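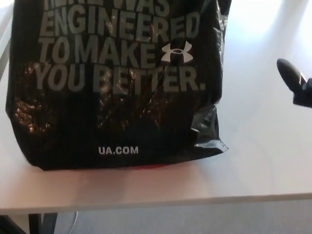 How do you all store shopping bags you want to reuse? Mine live in a drawer that won't shut anymore. The thin ones I can knot, but the glossy kind, like my black Under Armour one, just stands there all crinkled and won't fold flat! Can I iron it?

Ivar Holmgren
Please don't iron plastic, lol. Smooth it on a table, push the bottom corners in, then roll it up from the base and put a rubber band on. I've got over 300 done that way (my wife is thrilled).

Plostlow
stick them under the mattress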